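An afternoon at the Plamovura open day

In August 2023 I took the bus out to Prunden, where the software group Plamovura has its rooms above the old Ruppert printing works. They had put a notice in the library about an open day, with "kitchen robots" in big letters, and I have wanted to see such a thing for many years. I worked in a school kitchen before I retired, so I think I can say something about pans.

I must say first that I had understood the notice wrongly. I expected a kitchen that smells of something. What they showed us was a kitchen inside a computer, on a large screen, and the robot arm is also inside the computer. A man next to me was disappointed and went down for coffee. I stayed, and I am glad that I did.

Our guide was Märta Eide. She explained that the group builds virtual kitchens under a project called Planau, and that in them an arm can practise the same task again and again. If it drops a pan, they press a key and the pan is back. In my school kitchen we did not have this key. 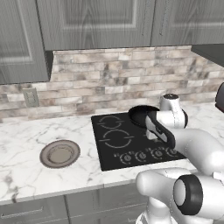
The task of the afternoon was simple to say: take the frying pan and bring it to the cooktop. For a person this is one movement. For the programme, Märta said, it is a long row of small decisions - where to close the fingers, how much to tilt, when to begin going down, when to let go. She ran it at normal speed first and then more slowly, and in the slow version I began to see how much I do with my own wrist without thinking.

I asked what is the most difficult part. She answered that it is letting go. Holding is easy to check, but when the fingers open, the pan must already be standing properly, otherwise it slides or turns. I recognised this very well. Every new helper we had in the kitchen put the pans down too early and with too much noise.

A boy of perhaps school age asked if the robot can taste. It can not.

After the pause we were 7 visitors left, and Vilgot Bakke took over the keyboard. He is younger and speaks fast, so I lost some words, but he let us choose from which side we wanted to look at the kitchen. I liked this part best. On one side the arm fills nearly everything, and you feel as if you stand behind a colleague and look over the shoulder. I noticed that I wanted to say "careful" to it. 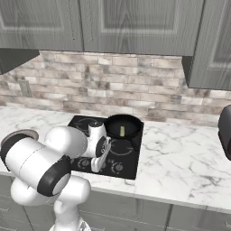

Vilgot told us that they start the exercise 80 times in one night, each time with something changed a little, and in the morning he reads the list of failures with his breakfast. He showed us 2 of the failures. In one of them the arm stopped completely still, which he said was a mistake in his own code and had nothing to do with cooking. In the other the pan ended on the floor, and the whole room made the same sound, "oh", although there was no real pan and no real floor.

I had a small discussion with him about knobs. In my opinion a robot in a kitchen should learn the knobs before it learns the pans, for it is the heat which is dangerous. He said they have planned this for January, after the pan exercises are finished. I told him that I would have done it in the other order. He wrote it down, or at least he wrote something.

What I missed was some talk of cleaning. When I asked, Märta laughed and said that everyone who has worked in a kitchen asks this.

The entrance was free and the coffee was strong. From the station you take bus 4 and get off at the bridge, then follow the wall of the printing works until the green door. The stairs are steep and there is no lift, so please think of this if you have bad knees as I have. They plan to open the doors again in January, and I have put my name on the list.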